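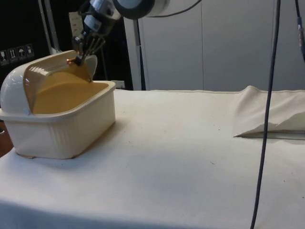 Week 7 is bread storage. Read the McAlister packet before Monday, at least the first half, the part on staling. Most of the old household manuals treat the bread box as one thing, and it isn't, there are four or five different designs that do slightly different jobs. The one we keep coming back to is the roll-top, plastic, ribbed sides, corners rounded off, lid that goes back and curls over the end of the box so you don't need clear space above it or a spot to put a loose lid down. Cream outside and mustard yellow inside, a color pairing worth remembering when we get to kitchen color in the second half of the term. Note also the small tab on the lid edge. Small things like that are on the quiz list.

WHAT WE COVERED LAST TIME (short version)

Flour bins, tins, crocks. Why dry goods and baked goods want different things. Dry goods: keep air and bugs out, done. Baked goods: trickier. If you missed it get the notes from somebody, I won't be reposting.

WHY BREAD IS A PROBLEM

Bread goes bad two ways and they pull against each other.

1. It stales. Crumb gets firm, flavor goes flat. Part of this is water moving from the crumb out to the crust and then out to the air. But part of it is the starch itself firming back up, and that happens even in a sealed bag. People always get this wrong on the exam. Staling is not the same as drying out. A stale loaf can have nearly as much water in it as a fresh one.

2. It molds. Mold wants moisture and warmth and still air. Seal a loaf up tight in a warm kitchen and you've made a nice home for it.

So: too open, crust goes hard and the cut face dries. Too closed, crust goes leathery and you get mold. The bread box sits in the middle. Some air, not a lot. That's the whole idea and if you remember one thing from today make it that.

Refrigerator: slows mold, speeds up staling. Worst place for a plain loaf you plan to eat soon. Freezer is fine, staling pretty much stops once it's properly frozen. Slice first, wrap well.

TYPES OF BOX (copy this down, the book has them in a different order)

Roll-top. Lid slides back along a curved track or swings round on a pivot. Pluses: no headroom needed, one hand. Minuses: crumbs get in the track. Lid never seals tight, which for bread is okay. Takes up a lot of counter for what it holds.

Drop-front. Door hinged at the bottom, opens toward you. Needs space in front. Door sometimes gets used as a cutting surface, in some it was made for that.

Lift-off lid. Simplest. Basically a big tin. You need both hands and somewhere to put the lid. Tends to be the tightest fit of the lot so watch for mold.

Built-in drawer. Metal lined drawer with a sliding cover, part of the cabinet. Common in older fitted kitchens. You can't take it to the sink, so cleaning is a chore, so it doesn't get cleaned.

Crock. Ceramic, unglazed or part glazed, wooden lid. Heavy. Holds temperature steady. Round loaves only, more or less.

Linen bag. Not a box but it's in the reading so it counts. Good crust, short life.

MATERIALS

Wood: breathes a bit, holds smells, hard to get mold out of once it's in. Looks nice.

Enameled or painted metal: wipes clean, chips, rusts where it chips. Condensation on the underside of the lid if bread goes in warm.

Plastic: light, cheap, doesn't rust, molded in one go so you can have round corners inside where crumbs don't pack in. Scratches. Older plastics yellow and get brittle, esp. near a window. Go easy on thin moving parts.

Ceramic: see crock.

On ribs. Students ask every year whether the ribbing on plastic housewares is decoration. Partly. A flat thin plastic panel bows, and a ribbed one is stiffer for the same amount of plastic. It also hides scratches. So both.

On linings and contrasting insides. A bright interior lets you see what's in there, and a glossy one wipes out easy. Crumbs and mold both show up differently against different colors, try it with white bread crumbs on a white plate and then on a dark one. Write down what you notice. (This is not graded but it comes up in discussion.)

THE TERODVILLE SURVEY

Packet p. 15. Household survey out of Terodville, 148 households, one question sheet each. It's small and it's local so don't hang too much on it. What's useful is the wording. They asked "where do you keep your bread" and left a blank line instead of a list to tick. So you get real answers. On top of the fridge. In the oven (!). In the microwave. In the bag it came in, on the counter. In the bread box but still in the bag.

That last one is the one to talk about. If the loaf stays in its plastic bag the box isn't doing anything for moisture. It's just tidying. Which is a fair use, keeps the counter looking neat, keeps light off, keeps the cat off. But then it's furniture, not storage in the sense we've been using the word. Be ready to argue this either way.

Also look at how they handled households that gave 2 answers. The write-up puts them under whichever was named first. Is that right? I don't think so but I see why they did it.

ONTON VS RATARI

These are the two kitchen plans at the back of the packet. Onton plan: long counter, bread box at the far end next to the toaster, knife and board in the drawer right under. Ratari plan: bread box in the pantry, toaster on the counter by the window, board hanging on the opposite wall.

Task: trace the steps to make two slices of toast with butter in each plan. Start at the door. Mark every time you open something, every time you shut something, every time you cross the room. Do it with a pencil on the plan, seperate color for each hand if you can manage it.

Things people forget to count as a step:
putting the lid back
wiping crumbs
putting the knife down to free up a hand
going back for the butter

A roll-top changes the count a bit vs. a lift-off because there is no lid to set down. Same goes for a drop-front, but then you're standing back from the counter to let the door come down. Try both. Ratari pantry shelf is low so check the headroom on the drawing before you pick a lid type.

HANDLING AND CARE (for the practical)

Let bread cool all the way before it goes in. All the way. Warm in the middle still counts as warm.

Cut face down on the floor of the box or against the end wall.

No fruit in with the bread. Onions neither, you'd think that one was obvious.

Crumbs out every couple days. Tip the box, don't just brush.

Wash once a week. Warm water, a little dish soap, rinse, then a wipe with plain white vinegar. Dry with the lid open. Leave it open a good while, the groove where the lid runs holds water longer than the rest.

Mold found: throw out the loaf, and anything else that was in there. Wash, vinegar, dry fully, then wait a day before using again.

Don't force a roll-top lid. If it sticks it's crumbs. Take it back as far as it goes, clear the groove with a dry toothbrush, bring it forward slow. Use the tab or handle if there is one and not the lid edge, the edge flexes and on old plastic it will crack on you.

Put the box out of the sun and away from the stove and the dishwasher vent. Steam is the big one.

PRACTICAL, NEXT SESSION

Groups of 2. Each group gets one loaf, same bakery, same bake. You'll split it over three storage methods: box, sealed bag, open on the counter under a cloth. Check at the same time each day. Morning is better. Write down:

crust (crisp, soft, leathery, hard)
crumb, press with a finger, does it come back
smell
any spots
weight, use the kitchen scale, same scale every time

Don't taste anything with spots. Don't taste anything near anything with spots.

Put your group name on the bottom of the box with tape, not on the lid. Last year we had tape gum in the tracks for weeks.

A chart with gaps in it is fine, a chart you filled in afterward from memory is not. I can tell.

SHORT VOCAB

Crumb: the inside of the loaf. Also the bits on the counter. Context.
Crust: you know this.
Staling: firming and loss of flavor after baking, see above, NOT just drying.
Track: groove or channel a sliding lid runs in.
Pivot: point a swinging lid turns on.
Headroom: clear space over a thing that you need to open it.
Landing space: clear counter you need to set something down while you use something else. Lids need it, so do hot pans.

QUESTIONS FOR DISCUSSION

Why did the bread box drop out of so many kitchens once sliced bagged bread was everywhere, and why do people still buy them now?

Is a thing that fits the counter well but does its job only okay better than the reverse? Use one of the two plans.

Which lid would you choose for someone with weak grip or the use of one hand. Say why, and say what you'd change about it. Half a page. Bring it on paper.

If you had to drop one container off the Onton counter which one goes. There are people who will say the bread box and I want to hear the case.

READING FOR WEEK 8

McAlister packet, second half. Skip the section on pie safes, we'll do that live. Butter dishes and cheese domes are in the quiz, bread boxes are too, flour bins are not. Handout on kitchen color comes the week after, still being copied.

Bring a clean dish towel.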